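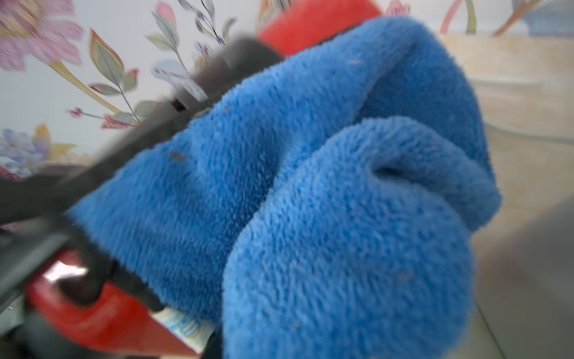
So I finally added up what I spent on coffee last year and I had to go lie down on the couch for a bit. $826! And that was only the Falcão receipts, because they e-mail them to you and I could search for them. It doesn't count the gas station cups, or the fancy bottled ones I grab when I'm waiting in line at the grocery store and my willpower is low.

I should say up front that I love Falcão. It's the best thing to happen to downtown Cerkby since they fixed the sidewalk. They have the big windows and the mismatched mugs, and they make a cortado that tastes like someone melted a caramel into it (they didn't, I asked). I'm not breaking up with them. But I was going there every morning on autopilot, half asleep, drinking it in the car and barely tasting it, and that seemed like a silly way to spend $826.

The plan since December has been coffee at home on workdays and Falcão as a treat. And the thing I did not expect is how many opinions I would suddenly have about making coffee at home.

I grew up in a drip house. There was one pot, it went on at 6, and by 9 whatever was left tasted like a pencil. My first apartment was instant, which I will defend on a camping trip and nowhere else. Then I had a long French press phase that ended when I dropped the second one in the sink. After that I just kind of gave up and let other people make it for me.

My first thought this time was capsules, and I went back and forth on it for weeks. They're so easy! You push a button and there's coffee, and at 6:15 in the morning that's about all the machine operating I can handle. But I'd have to buy the capsules forever, and I know myself, I'd be going through four a day.

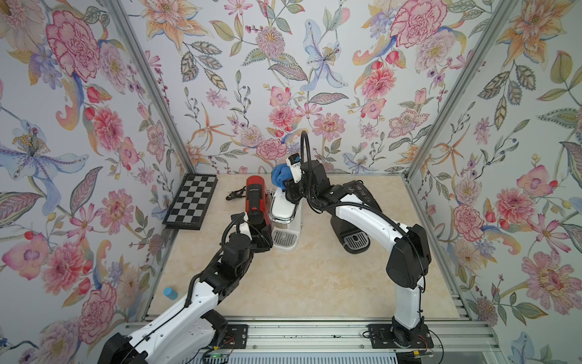 The red one takes capsules. Also, that wallpaper!

In the end I went the other way completely and bought a little stovetop pot made by Brutenura. It makes 2 small cups, or one cup for a person who has a meeting at eight. The first week was rough. I packed the grounds down like I was making a sandcastle and it came out so bitter I poured it on the hydrangea (the hydrangea is fine). Then I had the heat too high and it spat all over the stove. What works for me is medium-low heat, grounds loose and level, lid open so I can see what it's doing, and off the burner the second it starts to gurgle.

The beans matter more than I wanted them to. I tried three kinds from the supermarket and they were okay, and then I splurged on a 400 gram bag from Doleo, the dark one with the orange label, and now I'm ruined. I grind it at night so I don't wake up the whole house – the grinder sounds like gravel in a blender – and I know the purists say you have to grind right before you brew. The purists don't live with light sleepers.
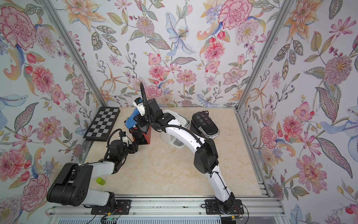
Milk is where I'm still losing. I can't get foam. I've tried the jar-shaking thing and the little battery whisk and what I end up with is warm milk with a few bubbles on it, like bathwater. Oat is worse than dairy for this, at least in my hands. If you have a trick that doesn't involve buying another gadget, please tell me, my cabinet is full.

As for the money, I'm going to Falcão 2 mornings a week now and I sit down when I'm there. I bring a book. I've read more in January and February than I did all last fall, and I've found out they do a cardamom bun that is gone by 8:30, so I've been leaving the house earlier on my treat days than on my regular ones.

Next up I want to try cold brew before the weather turns. I have a big pitcher and a lot of confidence, and I'll report back.

Posted March 10, 2022

Print this post | E-mail this post
14 comments | 9 shares

Questions or foam advice? Use the contact page. © 2022 All rights reserved. Back to top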